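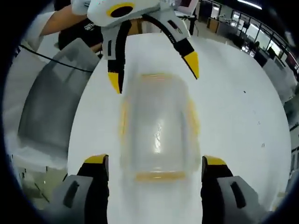 Plastic storage cylinder

A plastic storage cylinder is a household container with a round body, made of clear or slightly frosted plastic. It is used for dry foods such as rice, pasta and lentils, and also for buttons, pencils and other small things. Some types have a coloured rim, most often orange, yellow or green.

Form

The walls are thin and let light through, so the contents can be judged without opening the container. Clear walls show everything; frosted walls show only the shape and colour of what is inside, but scratches are less visible on them. The corners are usually rounded. This makes washing easier, although a full cylinder may roll when it is laid on its side.

Coloured rims have a long tradition in the town of Erkedell, where the Baren works started to produce them in one size, 124 mm high and 67 mm wide. A smaller model, the Chou, measured 50 mm in both directions and was sold mostly for spices. In Grevham the word "chou" is still used for any small pot of this kind -- also for glass ones.

Use and care

Cylinders are kept standing on a shelf or lying in a drawer. The second way saves height, but needs a lid which closes well. Washing is done by hand in warm water with a soft cloth. Many older pieces become cloudy in the dishwasher, and the colour of the rim can fade. Smells of coffee or curry stay in the plastic for a long time; a night with baking soda and water removes most of them.

Labels are best put on the lid or near the base. Paper labels leave glue on frosted plastic, and it is difficult to rub off.

See also

Food storage
Kitchen drawer
Spice jar

Last changed March 1, 2025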